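I went to see Fabian Plattner because of my kitchen cupboard. There are 43 bottles in it (yes, I counted!) and my sister says he's the only supplement person she's ever met who talks you out of buying stuff.

He started with my vitamin D. "Why 4000 units?" he asked. I said the label looked serious. He laughed, then asked whether I'd ever had my level checked.

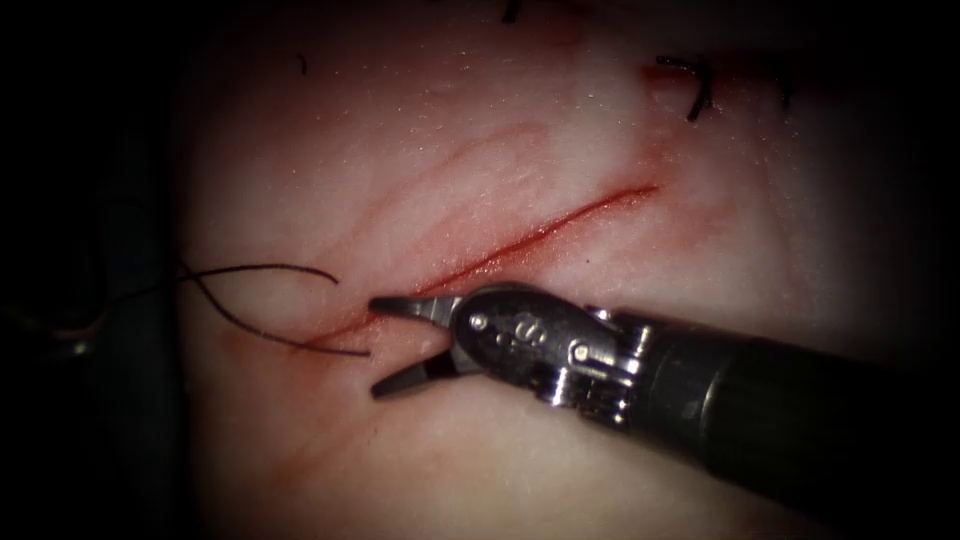
I hadn't, of course. "So get the blood test, talk to your doctor, and then we'll have something to discuss," he said, and pushed the bottle back across the table at me.

Fabian opened his shop, Plirau, in 2018, after years behind the counter at Jaritz. He takes magnesium himself, with dinner, and fish oil when he remembers. "I forget a lot," he admitted.

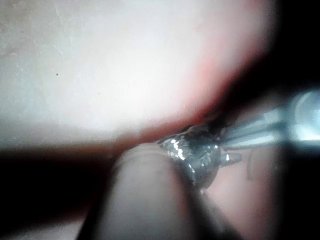 On reading labels

"Turn it around," he told me. "The front is advertising." He wants to see the form of each mineral and the amount per serving, and he gets grumpy when a serving means six capsules! 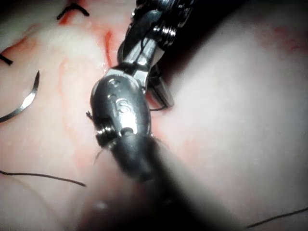 Close-up of an instrument with an "S" on the metal.

I asked about powders, because I'd just bought a tub of the Serkent greens mix. "Do you like the taste?" Not even a little. "Then eat some spinach."

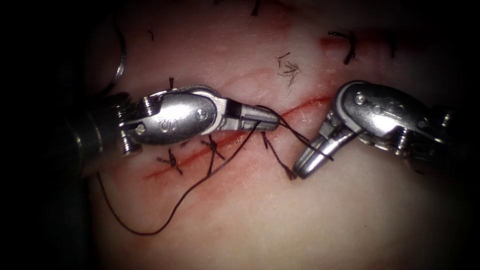 Two instruments working over a stitched incision.

We finished with my iron tablets, which I'd been swallowing with coffee every morning at seven. He winced. "Move the coffee," he said, "and ask your doctor if you still need them."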